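Pendham community hall – walk-round, July 6, 2024

Hurried one this time, hall was booked after. Comments go under each item.

**Entrance and exits**
- [x] Front doors open fully, closer ok
- [x] Side exit clear outside. Bins moved back at last
- [ ] Exit sign over side door – one tube flickering. Stomis to replace, same fitting as before

**Fire**
- [x] Extinguishers in date, pins in
- [x] Alarm panel showing normal
- [ ] Blanket in kitchen hung too close to the cooker. Move it to the door side

**Floors**
- [x] Main room sound, no lifted boards
- [ ] Rugs. Any rug on bare boards needs grip underlay, edges flat. Check corners by foot not by eye
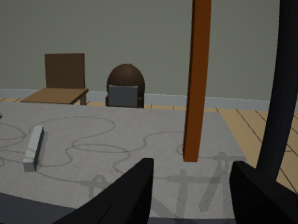
- [ ] Stair nosing, step 8, screw proud. Tape on for now, needs doing properly
- [x] Ramp surface fine, drain at the bottom cleared

**Electrical**
- [x] Breaker test ok on all circits
- [ ] Extension lead behind the stage still there. Second time of asking. Take it out
- [ ] Water heater, Nisbet quoted 500 to swap the thermostat, 900 for a new unit. Get it in writing before October

**Storage**
- [x] Nothing heavy above shoulder height
- [ ] Chair stacks too tall, and one leaning. Max 8 high
- [x] Ladder tagged, feet good, locked away afterwads

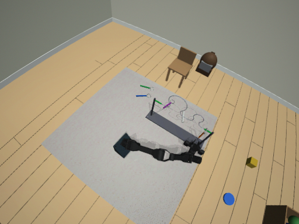
Comment from Zitcombe: we had the same heater and went for the new unit, the thermostat swap lasted one winter. Also check the relief valve while they have the cover off, ours had never been tested.

- [ ] Relief valve – added to the Nisbet job

Open items carried to next sheet, no. 87.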